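Wolia Automation Certificate, Unit 3
Handout: Cable snag on a two-arm plate sorting cell
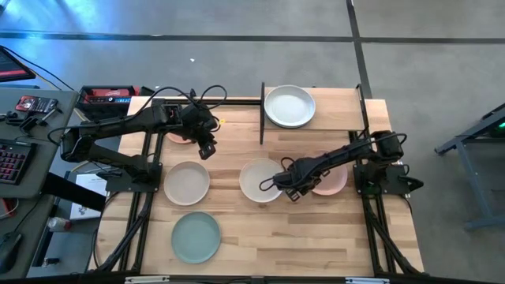
Figure 1. Two-arm cell with plates on the work surface, seen from above. Note the cable loops on both arms.

Background
The Bortolotti bench cell sorts plates by colour. Each arm covers its own side, and the centre is shared. The fault covered in this unit was logged at cycle 631 of an endurance run.

What went wrong
A slack cable loop on the right arm caught on its own elbow joint during a reach to the centre. The wrist stalled 13 mm short of the programmed position and the gripper closed on the rim of the plate at an angle. The plate was lifted, slipped and broke. The left arm kept moving for around 3 seconds, as the stall alarm was wired to one controller only.

Causes
Cable length had been set with the arm folded. At full reach, with the wrist turned past 90 degrees, the loop moved into the path of the joint. The inspection sheet asked whether cables were damaged. It did not ask how they were routed.

Corrective action
Cables were clipped at each link and checked by hand through the full range of travel, power off. The stall alarm now stops both arms. The force limit on the wrist was lowered after a trial at the Kevier lab.

For next class
Read the Flidadia fault log, section 3. Sketch the shared zone and mark every point where a loose cable could catch. Bring safety glasses.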